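Merkow shop tablet and scanner check, bay 7

Tablet case and screen: OK. Small chip at one corner, does not affect touch.
Barcode scanner seated in dock: OK after reseating.
Charging cable: REPLACE. Outer jacket split near the plug — do not use it near the wash bay.
Battery pack: no swelling. Held charge from opening until 3:10 on Tuesday.

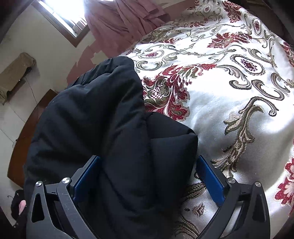 Rahel Ammann

Login: two techs were still sharing one PIN. Each now has their own.
Sync: 189 work orders on the tablet, 189 on the office computer. OK.
Lift inspection form: opens, saves, prints. The signature box is slow on the first try.
Backup: last one finished in April. Needs to run weekly. Sajib Karunaratne to set the timer.
Wall mount: one screw loose, tightened.

Recheck cable and backup before the tablet goes back to bay 7.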